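Sat in on the Hernel student robotics project again. I still have doubts.

The task is chores. Walk over, pick up, carry. The grant page says "home ready." Their own log has 3,442 attempts and the team calls 3,082 of them "usable." Usable for what? Six students and I got two answers.
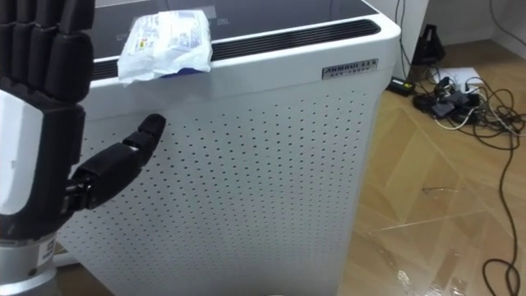
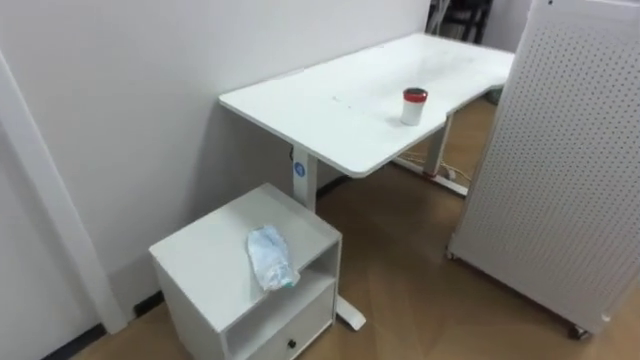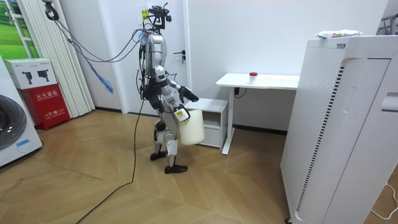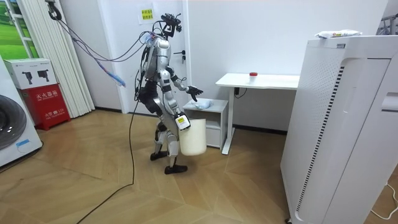

Chore task, Hernel project room, October. Bag on the cabinet in the second and last.

Look at the cables in the last two and tell me home ready.

I asked what happens in a room it hasn't trained in. "That's next semester." It was next semester in Dirkport too.

Good students, good work. I'd just like one run of 100 in somebody else's kitchen before the next press release.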